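Come try the grippers at our February open day (and maybe stay on as a guide)

Hi, I'm Ludmila Hubáček, and I run visitor days at Ondcombe. I'm looking for 11 people to join our open day team this February, and I'd love it if a few of you had never been near a robot lab before! You'll learn the hand-held grippers in the morning, then help our guests have a go after lunch. 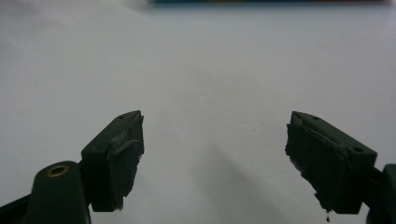
Gripper fingers up close, with well-worn pads.

The job is mostly talking. You greet people, show them how to hold a gripper in each hand, and let them pick things up while you cheer them on (I get very loud, be warned). Kids are usually better at it than their parents.

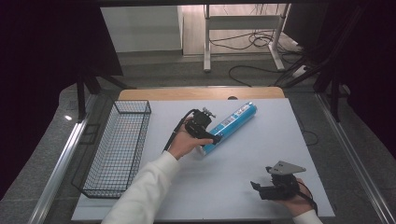

Do I need any technical background?
None at all. We train you on the morning itself, and Bořivoj Kopecký stays close by for the hard questions.

We pay a flat 50 dollars for the day plus lunch, and there's a shuttle from Dulham that gets in at 8:30. If you'd rather come as a participant than as a guide, that's great too. Sessions last 3 hours and you'll spend most of that at a table, moving everyday objects with both hands. 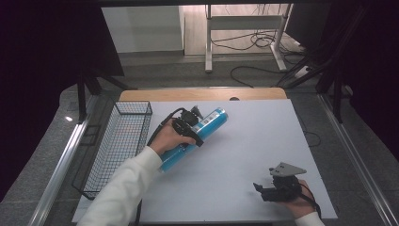
Guides who enjoy the day can sign up for the spring visits as well. We take a smaller demonstration to the library in Vovville, and those are my favorite, because people wander in for a book and end up staying until we pack up.

You do need to be 18 or older and okay with standing for a good while.

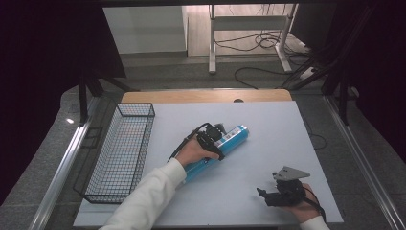 To apply, send me a few lines about yourself and tell me which you'd like, guide or participant. Drop it at the front desk or mail it to Ludmila, Room 521, Ondcombe. I answer everyone, usually in the evening after 6 p.m.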